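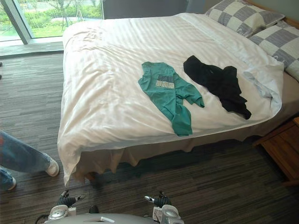 Rosângela Miranda writes that she has heard "five more years" since she was a student, and asks why folding a shirt should still be in the course at all when dishwashers were solved before she was born. Her note came in after the August session. These notes are a partial reply.

Unit 16: Household chores and the state of the art

Print this page | E-mail this page

A dishwasher works because we changed the chore to suit the machine. The racks are fixed, the door seals, and a person does the loading. Laundry has been split the same way. Washing and drying are automated, and sorting, folding and putting away are still done by hand in nearly every home.

Cloth is hard for three reasons we will come back to in the tutorial. It has no fixed shape, it hides parts of itself, and pulling on one corner moves all the others. A shirt dropped on a bed has to be found, told apart from the bedding, and spread before any fold can start.

Read Holst's chapter on grasping before going further. His point is that most failures are set up in the approach, well before contact. 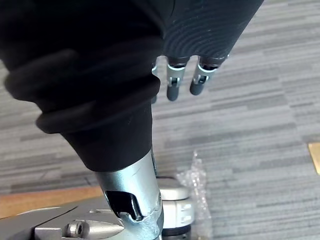 Fig. 2. Multi-fingered hand above carpet, nothing held.

A parallel gripper is cheaper and easier to program than a hand with several fingers. It can pinch an edge if it knows where the edge is. Extra fingers help with sliding one layer off another, but they bring more joints to control and more parts to service. Flatau's shop-floor survey makes the same trade-off for bin picking and comes down on the side of the simple gripper.

Wrist cameras help with the last few centimetres. They also lose sight of the whole garment at that range, so the planner has to remember what the head camera saw. 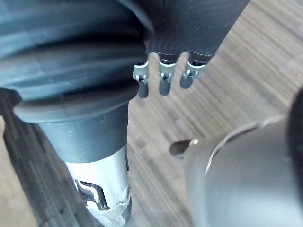
Fig. 3. Wrist view: ribbed cover, metal tube, striped floor behind.

For the written exercise, use the Vilach trial log on the course page. It lists 500 attempts at picking up one garment. Work out the success rate yourself and sort the failures into missed grasp, wrong layer and dropped. State your rule for calling something a failure, as the log does not give one.

A warning on speed: a fold that takes 2 minutes may be fine overnight and useless in a commercial laundry.

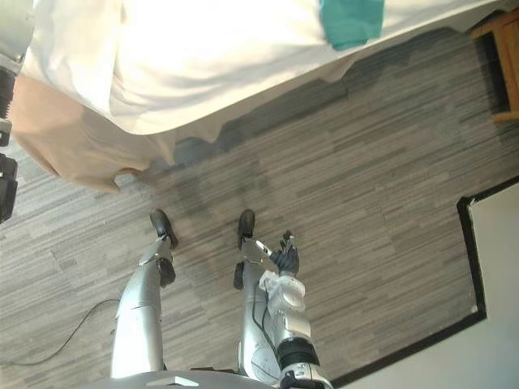

Solange Amaral disagreed on this last point in the tutorial, saying a slow machine in a laundry is still worth having if it can be left alone, and that what costs money is the person called over to untangle it. Bring an argument for or against, with figures from the log.

947 views | 16 shares | 2 comments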